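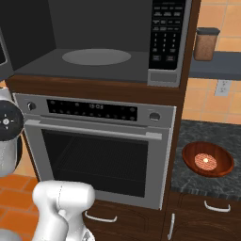 The practice kitchen in Liltska, microwave and wall oven side, with a bit of the robot at the left

Warming kitchens and the new robot, long post, sorry
Forum: Residential Dining & Food Service > Equipment and Change

pantrylou
Posted in June, 6:40 am

Good morning everybody. I've been reading this board for years and mostly keep to the soup threads, but I've got something going on at work and I'd love to hear from people who are ahead of us on it.

I run the evening warming kitchens at Sauerland House in Grerkville. We're assisted living, 35 apartments, and every floor has a little home-style kitchen where we reheat plates and snacks for folks who didn't come down to the dining room. Main kitchen cooks it and chills it, my crew warms it up and walks it down the hall. It's a sweet job, to tell you the truth. You get to know who wants the gravy on the side and who wants you to stay and look at the grandbaby pictures.

Well, the owners signed up with a company called Grirnari for a robot that would do the warming part. It would stay in the kitchen, take the bowl or plate off the counter, put it in the microwave, close the door, run it, and set it back out for one of us to carry. Before it comes anywhere near our building it has to learn on the computer, in a program called Liltska, and they sent me the view at the top so I could tell them what's wrong with it. It's a made-up kitchen, all drawn by the computer, but they've got the microwave built in over the wall oven like ours are, and there's a round patty sort of thing in a wooden bowl waiting on the counter. I sent back a whole page of notes!

Here's what I can't get settled about. The owners say no one loses hours. My crew doesn't believe it, and I'm the one who has to stand in front of them at the start of shift. What did it change at your place, for the people I mean? I can read the brochure for the rest.

gus_on_second_shift
7:15 am

Welcome out of the soup threads, Lou.

I'll be the grump. We got a tray line machine at the hospital I used to work for, different animal but same speech. No one loses hours. And it was true for a while. Then two people retired and their spots never got posted. So technically no one was let go, and the rest of us were doing the same building with fewer bodies. Get it in writing, and make sure the writing talks about positions and hours both. If they only promise you that no current employee will be let go, that isn't the same promise.

Also what happens on the evening it stops working? Who's on the schedule then?

marybeth_trays
7:32 am

Gus, I hear you, and I had a boss like that too, but I want to put in the other side. We've had a machine doing our dish room scraping since last year and I'd cry if they took it out. My wrists are sixty-one years old. Two of the girls moved up to the floor and they're better at it than I ever was, and one of them is now taking the dietary manager course. The thing did change the job. It took out the part that was hurting us.

Lou, is warming the part that wears your people out? That's where I'd start. If it's the walking that tires them, a robot parked at the microwave isn't going to help a bit.

pantrylou
8:05 am

Oh Marybeth, that's such a good question and I'm a little embarrassed I hadn't put it that way to anyone. No, the warming isn't what wears them out. It's the waiting! A plate takes 90 seconds, and you can't really leave, so you stand there, and meanwhile somebody's call light goes on at the other end. Then you do it over again for the next plate. By the time the last tray goes out, the first person is calling to ask about dessert.

So I suppose what we'd get back is the standing. I've been telling the crew to think of it as time in the rooms. One of them said very politely that she already gets in trouble for too much time in the rooms. She has a point there.

Gus, I asked about the broken-down evening and I was told "staff will resume manual warming." Which means staff needs to be there, doesn't it. I wrote that one down word for word.

dk_refrigeration
9:48 am

Equipment guy here. I've worked on plenty of built-in microwaves and I have questions about the picture.

Whose panel is that? I see rows of little buttons with tiny white text and a number pad. If your microwaves have a flat touch panel, practicing on buttons isn't going to carry over the way you'd like. Same goes for the door. Does yours swing left or drop down? How hard do you have to pull? Ours at the training center stick something awful in humid weather, and I'd bet you lunch the computer one never sticks.

And is that a glass turntable or what? They're not held down by much. Set a bowl down off to one side and the whole thing can tip. A person feels that right away and fixes it without thinking.

pantrylou
10:20 am

You'd get along great with my notes page, DK. The buttons were number one on it. Ours have a keypad too but the writing is bigger and there's a start bar on the bottom that everybody hits with a knuckle. I can't tell you what the turntable's supposed to be made of. It's round and light gray and that's as much as I know.

Number two was the bowl. We don't use wood. We have a heavy white plate with a raised lip and a domed cover, and it's the cover that gives new hires trouble, it slides. Number three was the height. Our microwaves sit pretty high, and Dolores on my crew is four foot eleven and has been reaching up there with hot plates for years. I asked for someone to measure it properly and now they're sending a person out with a tape. So that's one good thing to come of it before there's even a robot in the building.

mhamada
12:04 pm

Hello, a friend passed me this thread. I'm Mitsuko Hamada and I work on the kitchen side at Grirnari, so please take whatever I say knowing who pays me. I did read Lou's page of notes and it's taped up over my desk.

To DK: you're right about the door. The practice kitchens get changed around a great deal between tries, different cabinets, different panels, different things on the counter, and the idea is that it learns about microwaves in general and doesn't memorize one. The pull on the door gets changed too. But a sticky door in a humid kitchen is the kind of thing we find out on site, from the people who've been fighting with it. The last count I saw was 1553 tries at the bowl-to-microwave task, and I would not want anybody here to read that number as meaning it's ready for a resident's supper.

To Gus: I can't speak to staffing promises and I don't think a vendor should. I'll say the first 12 weeks in our plan have a person in the kitchen with it the whole time. After that it's up to the building.

gus_on_second_shift
12:31 pm

Appreciate you signing your name. "After that it's up to the building" is the sentence I'd be worried about, Lou. I don't blame the engineer for it. But that's week 13 on somebody's spreadsheet already.

marybeth_trays
12:50 pm

Or week 13 is when Dolores gets to sit down with somebody who hasn't had a visitor all month. It depends who's holding the spreadsheet and I don't see why we assume it's always going to be the worst person.

gus_on_second_shift
12:58 pm

Thirty years of spreadsheets, Marybeth.

nightcook_ren
3:17 pm

Just getting up, I work overnights. One thing I haven't seen anybody bring up is who checks the food. When I warm a plate I'm also looking at it. Is it the right texture for that person, is there something on there they can't have, does it smell off. I put a thermometer in it and stir it and put it in again if the middle's cold. If the robot sets it out and the aide just grabs it and goes, that check has moved onto the aide, and she's the one rushing. Somebody has to be told out loud that it's their job now.

Also we had a resident who was frightened of the floor scrubber, the kind that drives itself. We had to run it while she was at breakfast. Are your kitchens open to the hall?

pantrylou
4:02 pm

Ren, thank you, I went and read that out loud in the office. We have a diet card on every tray and we do temp everything, but it's always been the same pair of hands doing the warming and the checking, so it was never written down as two jobs. It will be now. I'm going to ask for the check to be its own line on the shift sheet with its own minutes, so it can't get squeezed into the walking.

And yes, open to the hall on two floors, with a half wall. A few of the residents come and lean on it and chat while we're warming. Mr. Abel tells the same story about a ferry every single night and we all love it. I hadn't thought about who he'd be telling it to. I don't want to be silly about it, but it's part of what goes on in that kitchen.

marybeth_trays
4:11 pm

That isn't silly. Put Mr. Abel in your notes.

dk_refrigeration
4:40 pm

Ask them who wipes out the microwave, too. Splatter on the ceiling of the cavity, every night. I guarantee it's not in the plan.

mhamada
5:26 pm

It is not in the plan. It's a person for now. I'll ask that it be counted as time when the hours are drawn up, and Lou, I'll send you the name of who to copy on that.

pantrylou
5:55 pm

Bless you both. I've got plates to get out so I'll be quick for once. What I'm taking in to the owners is positions and hours in writing, somebody scheduled for the nights it's down, the food check as its own job, cleaning counted, and Dolores in the room when they talk about height. If anybody has actual wording they've used for the hours part, even if it's from a dish machine or a tray line, would you post it or send it to me? I'm not much good at that kind of language and I'd rather borrow somebody's that worked.

gus_on_second_shift
6:20 pm

Ours didn't work, but I still have it somewhere and you can see where the hole was. Give me till tomorrow, it's in a box in the garage.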